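위브니스, 고령 근로자 계속고용과 지역 돌봄 수요를 함께 다룬 조사 보고서 공개

읽는 시간 6분 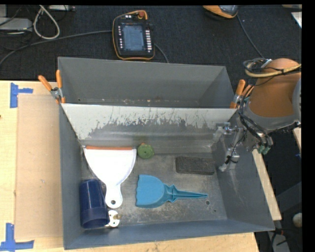 인구정책 연구기관 위브니스(Wivness)는 중소도시의 고령 근로자 계속고용 실태와 가족 돌봄 부담의 관계를 분석한 보고서 「일하는 60대, 돌보는 60대」를 7월에 공개한다고 밝혔다. 보고서는 60세 이상 근로자가 일터에 남거나 떠나는 결정을 할 때 임금과 건강 외에 배우자나 부모를 돌보는 일이 어떤 영향을 미치는지를 다룬다.

이번 조사는 위브니스가 기획하고 조사 전문 업체 렐턴(Lellton)이 현장 조사를 맡아 진행했다. 대상은 인구가 줄고 있는 중소도시 11곳에 거주하는 55세 이상 69세 이하 남녀 1000명이며, 조사 시점에 임금근로자이거나 최근 일을 그만둔 사람을 포함했다. 이와 별도로 같은 지역의 사업체 286곳을 대상으로 고용 관행과 근무시간 제도에 관한 설문을 실시했다. 사업체 조사에는 제조업, 도소매업, 숙박음식업, 사회복지 서비스업이 포함됐다.

위브니스는 기존의 고령자 고용 연구가 주로 대도시와 대기업의 정년 제도를 중심으로 이루어져 왔다는 점을 조사 배경으로 들었다. 중소도시의 소규모 사업장에서는 정년 규정이 아예 없거나 있더라도 적용되지 않는 경우가 많고, 근로자가 일을 계속할지 여부는 사업주와의 개별 합의로 정해지는 일이 흔하다. 이런 사업장에서 일하는 사람들이 어떤 조건에서 일을 이어 가고 어떤 이유로 그만두는지에 대한 자료는 충분하지 않았다.

보고서는 모두 네 개의 장으로 구성된다. 첫 장은 조사 지역의 연령 구조 변화와 청년층 유출을 정리했다. 둘째 장은 고령 근로자의 근로시간, 계약 형태, 직무 변경 경험을 다룬다. 셋째 장은 가족 돌봄을, 마지막 장은 정책 과제를 다룬다.

근로시간은 줄이고 싶지만 일은 계속하고 싶다

응답자의 상당수는 70세 전까지 어떤 형태로든 일을 계속하고 싶다고 답했다. 다만 현재와 같은 근로시간을 유지하기를 원하는 사람은 그보다 적었다. 특히 교대 근무를 하는 제조업 종사자와 서서 일하는 시간이 긴 도소매업 종사자에게서 근로시간 단축을 바라는 응답이 많았다.

반면 사업체 조사에서는 단축 근무를 공식 제도로 운영하는 곳이 드물었다. 단축 근무를 허용한다고 답한 사업체도 대부분 취업규칙에 해당 조항을 두지 않고 근로자의 요청이 있을 때 개별적으로 처리한다고 답했다. 사업주들은 그 이유로 대체 인력을 구하기 어렵다는 점과 급여 및 사회보험 처리가 번거롭다는 점을 꼽았다.

직무 변경에 관한 결과도 실렸다. 60세를 넘긴 뒤 같은 사업장에서 다른 업무로 옮긴 사람들은 옮긴 업무의 난이도보다 사전에 설명을 들었는지를 만족도와 더 가깝게 연결 지었다. 변경된 업무에 대해 교육을 받았다고 답한 사람은 많지 않았으며, 교육을 받은 경우에도 하루를 넘지 않는 일이 대부분이었다.

돌봄은 퇴직 사유로 잘 기록되지 않는다

보고서에서 가장 많은 분량을 차지하는 셋째 장은 가족 돌봄이 근로 중단으로 이어지는 과정을 살폈다. 최근 일을 그만둔 응답자에게 퇴직 사유를 물었을 때 처음에는 '건강'이나 '개인 사정'을 고른 사람이 많았으나, 이어진 문항에서는 이들 가운데 일부가 퇴직 직전 12개월 동안 배우자나 부모를 정기적으로 돌보았다고 답했다. 연구진은 행정 자료에 나타난 퇴직 사유만으로는 돌봄의 영향을 파악하기 어렵다고 설명했다.

돌봄을 맡은 근로자는 여성에 더 많았지만, 배우자를 돌보는 경우만 놓고 보면 남녀 차이가 줄어들었다. 돌봄 시간은 이른 아침과 저녁에 몰려 있었고, 오전 병원 동행이 근무와 가장 자주 충돌하는 일로 조사됐다. 응답자들은 긴 휴직보다 시간 단위로 나누어 쓸 수 있는 휴가가 더 필요하다고 답했다. 가족돌봄 관련 제도를 들어 본 적이 있다는 응답은 적지 않았으나 실제로 신청해 본 사람은 소수에 그쳤다. 신청하지 않은 이유로는 사업주에게 말하기 어려웠다는 답과 자신이 대상이 되는지 몰랐다는 답이 함께 나왔다.

지역 내 돌봄 서비스의 이용 가능성도 변수였다. 주간보호시설까지의 이동 시간이 길수록 근로시간을 줄이거나 일을 그만둔 경험이 많았다. 농촌과 도심이 섞인 도시에서는 같은 시 안에서도 거주지에 따라 차이가 컸다. 대중교통 배차 간격이 긴 지역에서는 시설의 빈자리가 있어도 송영 차량의 운행 시간이 맞지 않아 이용하지 못한 사례가 있었다.

고용 정책과 돌봄 정책의 창구를 연결해야

마지막 장은 고령자 고용과 돌봄을 담당하는 행정 창구가 나뉘어 있는 점을 주요 과제로 제시했다. 조사 지역 대부분에서 일자리 상담과 장기요양 상담은 서로 다른 기관에서 이루어지고 있으며, 한쪽을 찾은 주민이 다른 쪽의 안내를 받는 절차는 마련되어 있지 않았다.

위브니스는 보고서에서 다음과 같은 방안을 제안했다.

- 상시 근로자가 적은 사업장이 단축 근무를 도입할 때 쓸 수 있는 표준 취업규칙 조항을 지자체가 배포할 것
- 시간 단위 돌봄 휴가에 대한 사업주 지원 절차를 간소화할 것
- 일자리센터 상담 항목에 가족 돌봄 여부를 포함하고, 본인이 동의하면 돌봄 상담 기관으로 연계할 것
- 주간보호시설의 운영 시간과 송영 노선을 지역 사업장의 출퇴근 시간을 고려해 조정할 것
- 퇴직 사유 통계에 가족 돌봄 항목을 따로 둘 것

보고서는 정년 연장 자체에 대한 찬반 입장은 담지 않았다. 위브니스는 정년의 법적 기준을 바꾸는 문제와 별개로, 정년 규정의 영향을 적게 받는 소규모 사업장 근로자에게 먼저 적용할 수 있는 방안을 찾는 데 초점을 두었다고 밝혔다.

조사의 한계도 명시했다. 표본이 중소도시에 한정되어 있어 전국 평균으로 해석할 수 없고, 자영업자와 농업 종사자는 대상에서 제외됐다. 사업체 조사는 인사 담당자나 사업주의 응답에 의존했으므로 실제 관행과 차이가 있을 수 있다. 돌봄을 받는 가족의 건강 상태 역시 응답자의 설명을 바탕으로 분류했다.

후속 연구와 자료 공개

위브니스는 후속 과제로 지역 단위 시범 사업의 효과를 살펴보는 연구를 준비하고 있다. 이 연구에는 돌봄 일정 조정 프로그램 시사이(Sisay)가 활용된다. 시사이는 가족 구성원과 방문요양 기관이 병원 동행, 식사 지원, 야간 확인 일정을 함께 관리하도록 만든 프로그램으로, 참여 가구는 일정 기간 이를 사용한 뒤 근로시간의 변화를 기록하게 된다. 참여 지역과 모집 일정은 지자체 협의를 마친 뒤 따로 안내한다.

보고서 전문과 요약본, 설문지는 위브니스 누리집에서 무료로 내려받을 수 있다. 개인과 사업체를 식별할 수 없도록 처리한 원자료는 연구 목적의 신청을 받아 제공한다. 신청자는 이용 계획서를 제출해야 하며, 검토 결과는 매주 월요일에 전자우편으로 통지된다.

보고서 공개에 맞춰 지자체 담당자와 사업체 인사 담당자를 위한 설명회도 열린다. 설명회는 정책 연구 모임 스토나리(Stonari)와 공동으로 주최하며 오후 2시에 온라인으로 시작한다. 전반부에는 주요 결과를 발표하고 후반부에는 단축 근무 조항의 작성 방법과 상담 연계 절차를 설명한다. 참가비는 없고 사전 등록이 필요하다. 발표 자료와 녹화 영상은 행사 후 등록자에게 제공된다.

위브니스는 인구 변화가 노동, 주거, 돌봄에 미치는 영향을 연구하는 독립 연구기관이다. 지역 단위 조사와 정책 자문을 수행하며 모든 보고서를 공개하고 있다.

보도자료에 관한 문의는 위브니스 대외협력팀에서 받는다.

관련 자료
중소도시 청년 유출과 사업장 인력 구성의 변화
장기요양 서비스 접근성: 이동 시간을 기준으로 본 지역 격차
60세 이후의 직무 교육, 누가 받고 있나
1인 고령 가구의 주거 이동과 생활권
스토나리 공동 토론회 자료집: 가족 돌봄과 근로시간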